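Clambridge Clothing and Household Exchange
Progress report to Barasa, second year, first half

Quick version up top because I know you have a stack of these. We are on track with the intake side, behind on the shoe repair training, and a bit under on spend. The Gamow Street lease is signed. Details below, not all of them pretty.

Intake
2,803 items came in since January. The target for the half was 2,000, so well over, mostly thanks to the two school drives and the church hall closing out its rummage room. Coats, bedding, kids' stuff. Much less menswear than we'd like and almost no work boots. We are still asking.

Sorting is keeping up, barely. Backlog was nine bins at the worst point, down to three as of this week. The new tag system (color by week of arrival) works fine when people remember to use it. Most do.

Laundry
One washer out for 11 days in the spring. Waiting on a drum bearing. We used the laundromat on the corner in the meantime and that cost is under Other in the budget sheet, not under Equipment, sorry, will move it if you prefer. The second dryer is still not vented properly. Landlord says it's coming. 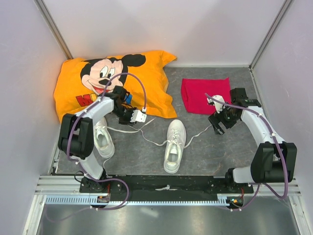 Report and photo: Oskari Leinonen
Jul 15, 2023

Pickup hours
Evening pickup started and is busier than the afternoons. Parents coming off shift, mainly. We moved the appointment slots from 30 minutes to 20 and the line got shorter, no complaints so far except one about parking. The no-show rate is still high for the early slots. Text reminders start next month, same system the food shelf uses.

Soft goods like pillows and blankets go out fastest, usually the same week they're put on the shelf. Kids pick by character when they can, so we've stopped holding the printed ones back for the holiday bundles. Shoes are slower. Sizes never match up with who's waiting, and white ones come back to the cleaning bench more then once before anyone is happy with them.

Shoe repair training
This is the part that's behind. Plan was two rounds of the six-week course, we ran one. The instructor we had lined up through Timik took full-time work elsewhere and it took until late spring to find a replacement. Round one finished with seven people out of ten. Two of the seven are now doing paid hours with us, gluing soles and replacing laces and eyelets, simple stuff. Round two is scheduled for the fall and already full. I would like to roll the unspent instructor fee forward instead of returning it. Can we talk about this before the next payment?

Lease
Gamow Street signed for three years. Ground floor, loading door, a real sink. Rent is higher than the old place but includes heat. Move is planned over two weekends so we only lose one pickup day. Need shelving. We got a quote for 4,000 dollars installed, which seems like a lot, so we're looking at used library shelving and have one lead.

Money
Spent to date is under plan by 900 dollars once the laundromat bills are counted. Bus passes for families ran over, instructor line ran under, the rest is close. Full sheet attached seperately. Receipts for the spring are scanned, last two are missing and I've asked for copies.

Next six months
Finish move. Run course round two. Get the dryer vented. Boot drive before the cold sets in, with flyers at the plant gate if they let us. Also a better intake form, the current one asks for the zip code twice.

What we need from you
An answer on the instructor fee. A yes or no on whether shelving can come out of the Equipment line. And the new reporting template if there is one, I'm still using last year's.

Oskari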